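Minutes, Sep 28, 2023
2 min read

I'm taking these because Prys Gwynne took the last lot and says it's my turn, so apologies in advance for the handwriting-to-keyboard losses. We started a bit late while the kettle boiled. Steinar Gunnlaugsson in the chair, minutes from last time taken as read.

Observing nights. The Cirkgate oval session went ahead under patchy cloud. I had Saturn for a good long stretch and then lost it, but the kids who came along got their look at the rings and went home happy — one of them wanted to know if we'd painted it on the lens! Steinar would like a darker site for the next one and has written to the landowner at Birov. No answer yet. Prys to follow up by phone.

Loan telescope. The Kuusisto reflector is back from its borrower with a stiff focuser. I said I'd have a go at it at home (my bench, my own grease, no charge to the club). Two people are waiting for it and Prys will let them know it's delayed.

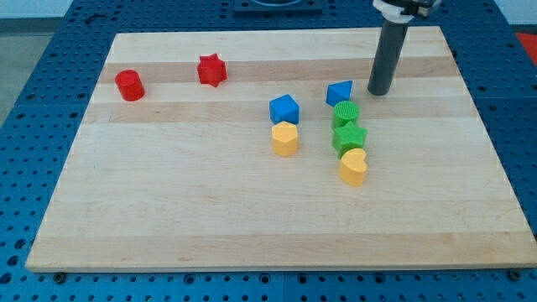 Coloured shape blocks on the striped wooden board.

Money. We have $2,049 in the account. Steinar put up the quote for resurfacing the observatory mirror, $1,075 including freight, and there was a fair bit of back and forth. I was in favour, Prys wanted a second quote first. We agreed to get one and vote next month, provided it turns up in time.

Nenia newsletter. I'm short of articles again. Prys has promised a page on finding the Andromeda galaxy with binoculars, and I'll do the moon phases. Steinar offered his notes on variable stars, all 20 pages of them, and we settled on an extract.

March star party. Too early to book anything, but we'd all like to avoid the full moon this time. I'm to bring a list of new moon weekends. Red torches only on the field, please, and park nose out so there are no headlights when you leave — this came up last year and I'm minuting it again at Steinar's request.

Other business. The club key is missing from the hook. If it's in your coat pocket, please bring it back.

Closed when the biscuits ran out. Next meeting same place, Steinar to unlock.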